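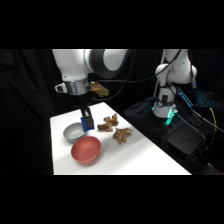
Bench 4, gray bowl, red bowl, three pieces out on the table.

15th August

Bowls and snack pieces again. I want to write down what bothers me about this before we call the setup settled, because the Clevis summary from January reads as if it already was.

The claim there is that any crunchy brown thing will do as a loose item for the bowl task. I don't buy it. The pieces are all knobbly and all some shade of golden brown, and that is where the likeness stops. One of today's has long branching bits sticking out of it. Put that next to a compact lump and you have two different objects that happen to share a color. If we log both as "snack piece" we will never be able to say why one run goes differently from another.

Second complaint, the bowls. The gray one is shallow, the red one is larger and deeper. Fine, but we changed size, depth and color all at once, so any difference between them could come from any of those. Bach used a matched pair, same shape in two colors, and I thought that was fussy when I read it. Less sure now. I would still like to see their numbers before I copy them, as the write-up gives 646 placements and doesn't say how many were into which bowl.

Red bowl sits in front, nearer the table edge, and overlaps the gray one from where I look at it. I'd like them farther apart. The note taped inside the cupboard says the spacing "doesn't matter." Says who? There is no test behind that line that I can find. I looked through the Lultutine folder and the old Prerkora one and found the same sentence copied twice.

Crumbs: the white top shows dark ones well enough, but pale ones are a different story. Wipe between sets even if it looks clean. I am also not convinced a piece weighs the same at the end of a day's handling as at the start – they shed. The bag is marked 117 pieces. Not going to rely on that either until they've been tipped out and sorted.

To do
- sort the bag into lumps and branchy ones, two tubs, labels on both
- weigh 7 of each, morning and end of day
- find a second gray bowl, or a second red one, I don't care which
- mark bowl positions on the table with tape, then measure the gap
- take down the cupboard note, or get somebody to put a result next to it

Leaving the January wording alone for now. If the weights come out flat I'll take back the part about shedding. The part about the bowls stays.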